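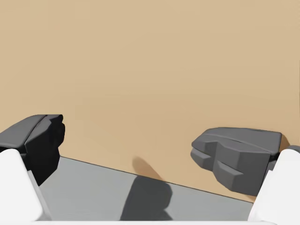

My sister-in-law asked me over the washing-up whether she should hold off buying a new dishwasher because a robot would be doing the lot in a couple of years. I laughed, and then I felt a bit mean, because the adverts do rather give that impression. So let me have a proper go at answering her.

Short version: buy the dishwasher. Get the one with the decent cutlery tray.

I spent 22 years running a packing floor before I packed it in myself (sorry), and I've sat through more robot demos than I care to remember. The Gonix arm was the first that really impressed me. It put 1,200 jars into boxes in a shift and never once asked for a tea break! Lovely thing to watch. Then we changed the jar lids for a slightly shinier sort and it sulked for the best part of a week while a very patient young engineer sat beside it with a laptop.

That's the bit I keep coming back to. A machine that does one job, with one sort of thing turning up in one spot, is old hat and works a treat. A home is the exact opposite. Think about picking up a sock. You don't look for "a sock", you look for a sort of crumpled something half under the bed, and your fingers sort out the rest before you've given it a thought. A two-fingered gripper has to be told, or has to learn, where the thing is, how wide to open, how hard to squeeze and when to let go. A lot of that learning is done in simulation these days, in plain little computer worlds with a wall and a surface and not much else, and I do see why. You can drop a pretend mug all afternoon and there's nothing to sweep up.

But my kitchen isn't plain. It's got a sticky drawer, a cat, and a colander that lives inside another colander. Whatever a robot picks up in its tidy pretend room, it still has to meet that drawer one day.

I don't want to be a misery about it. The Plovodico folding machine I saw in July managed 19 tea towels without a hitch, and five years ago I'd have bet good money against that. The Tromisell people are working on shelf stacking and I reckon they'll crack it before anyone cracks the ironing. Shops will get there first — flat shelves, square boxes, good lights.

As for the house, I'd happily pay for a robot that only emptied the dishwasher, if it did it every night and didn't chip my good bowls. I haven't met one yet. When I do, my sister-in-law will be the first to hear about it, and she can come round and watch it have a go at the colanders.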